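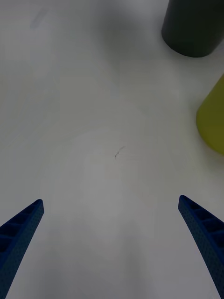

Pour la table blanche, et tant pis pour les taches

Cinq ans que j'entends la même chose : « Une table blanche ? Mais tu es folle, c'est salissant ! » À ma belle-sœur, à mes voisins, au vendeur de chez Moschos qui voulait absolument me refiler son modèle en chêne foncé, j'ai répondu la même chose à chaque fois. Oui, c'est salissant. Enfin, c'est la vie qui est salissante, et la table le montre, voilà tout.

J'ai grandi autour d'une table brune, veinée, vernie, sur laquelle on pouvait renverser un bol de café sans que personne le remarque avant le lendemain (le coude collé, vous voyez très bien). Sur du blanc mat, la moindre miette se voit. On passe l'éponge, ça prend deux minutes, et on n'y pense plus.

Et puis il y a la lumière ! On croit acheter du blanc et on se retrouve avec toutes sortes de gris : plus clair au milieu, plus sourd vers les coins, avec des ombres floues dès qu'on approche quelque chose. Chez moi, vers 18 heures en mars, le plateau vire presque au bleu. Je reste parfois devant avec mon thé, au lieu d'éplucher les carottes.

Le mat, j'y tiens. J'ai eu un plateau brillant avant, un Dredeo acheté en promotion, et c'était l'enfer – des traces de doigts partout, et le reflet du plafonnier en plein dans l'assiette. Je l'ai donné au bout de sept mois.

On me dit aussi que c'est froid, que ça fait cabinet dentaire. Là, je veux bien discuter. Une table blanche dans une pièce blanche avec des chaises blanches, d'accord, on attend la roulette. Mais posez-y n'importe quoi de coloré, un torchon rouge, un saladier, un bleu bien franc, et la couleur vous saute aux yeux. Sur ma vieille table brune, tout avait l'air d'être là depuis 1974.

Je ne prétends pas que ça convienne à tout le monde. Si vous faites des confitures de mûres tous les étés, gardez votre chêne. Moi, je fais de la rhubarbe, et je garde mon blanc.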